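pitkanen-grasp
README / data card

Grasp state labels + planner glue for two-finger hand-held gripper recordings. Fork of the old Anis tooling, mostly rewritten. Maintainer Siebe Dijkstra, labeling spec by Esko Aaltonen. Last edit 26 April 2020.

Status: works on our machines. API will move. Pin a commit.

What is in here

labeler/ - turns wrist video into per-frame grasp state
planner/ - takes grasp state + target pose, spits out waypoints
tools/ - sync, trim, viewer, one-off scripts (some dead, see bottom)
data/ - index files only, video lives on the Jolusau share

Install

Python 3.7. 3.6 probably fine, 3.8 breaks the viewer.

pip install -r requirements.txt
python tools/check_env.py

If check_env complains about the codec, install ffmpeg from your package manager and run it again. Don't use the conda one.

Quick start

python tools/sync.py --session brerner_tables --out ./work
python labeler/run.py ./work --states all
python planner/replay.py ./work --dry

Dry run prints waypoints and doesn't touch the hardware. Please keep it on until you have looked at the limits file.

The data

382 clips, 16 sessions. Wrist view, fixed mount, 30 frames per second. Household stuff on tables: snack bags, cans, cartons, lids, fruit peel. Clutter is left as is, no staging of backgrounds. Train / val split is by session, NOT by clip. We did it by clip in the first version and the numbers were nonsense, every table showed up on both sides.

Grasp states

open - no finger on anything
touch - one pad on the object
pinch - both pads on the object, object still resting on something
hold - both pads, object clear of the surface
lost - was pinch or hold, now isn't

Label from the pads, not from the arm angle. Soft packaging is why. A bag can be pinched hard with the fingers still far apart, and the old angle threshold called that open about half the time. The new labeler looks for deformation between the pads and ignores the opening width completly.

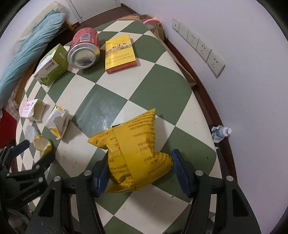 Crumpled snack bag between the blue pads. Carton clutter behind it, patterned cloth.

Pinch and hold are the hard pair. From a single frame you often can't tell if the bag is clear of the cloth, so labeler/run.py reads a window of frames and votes. If the vote is split it writes "pinch" and sets the unsure flag. Esko wants a separate state for that, I don't, open issue.

Known perception problems

- Glossy bags. Highlights move with the wrist and the tracker follows the highlight. Masking bright pixels helps, still bad on foil.
- Printed text. Small dense print gives tons of corner features, which is nice until the bag folds and half of them vanish at once. Tracker resets. You will see "reset: feature drop" in the log, harmless unless it repeats.
- Checkered tablecloths. Repeating squares, matcher slides over by one square and is very confident about it. Use --cloth-prior off for those, otherwise table pose jumps.
- Second gripper in view. Detector will sometimes pick up its pad as one of ours. Fix is the left/right mask in config/pads.yaml, set it per session.
- Clear plastic. Mostly not detected. Don't plan around it, treat as unknown volume.

Planner notes

Takes the last stable grasp state, not the latest one. Stable = same label for the whole window. If state goes to lost the planner stops and backs off along the approach line, no regrasp. Regrasp branch exists, not merged, it closes too early on cartons with open flaps.

Soft objects get a lower close speed. Set in config/close.yaml under "soft". Class comes from the index file, not from perception, so if you add clips FILL IN the class column. Empty class means rigid. That squashed a lot of things in March.

No force feedback anywhere in this repo. The pads are just rubber.

Config you will want to change

pads.yaml - pad color range and left/right mask
close.yaml - speeds per class
limits.yaml - workspace box, check this first
window.yaml - vote length, longer is steadier and laggier

Pad color is tuned for blue. Light blue fabric in the background can leak in if you widen the range too far, so go in small steps and check in the viewer.

Tests

pytest -q

Takes a while, one test reads 677 index rows and is slow on the share. Skip with -k "not index". test_replay fails on a headless machine, known, ignore.

Dead or half dead

tools/trim_old.py - don't use
tools/export_anis.py - only for reading the old format
planner/regrasp.py - see above

TODO

unsure flag in the viewer
table pose without the cloth prior hack
per session masks should be auto, not by hand
docs for window.yaml, right now you have to read teh code

Access

Video is on the Jolusau share under /pitkanen/clips, read only. Ask Siebe for an account. Index files can be copied freely, video please not outside the group for now.

Bugs: open an issue with the session name, the commit and the log. Screenshots of the viewer alone don't help much, attach the state file too.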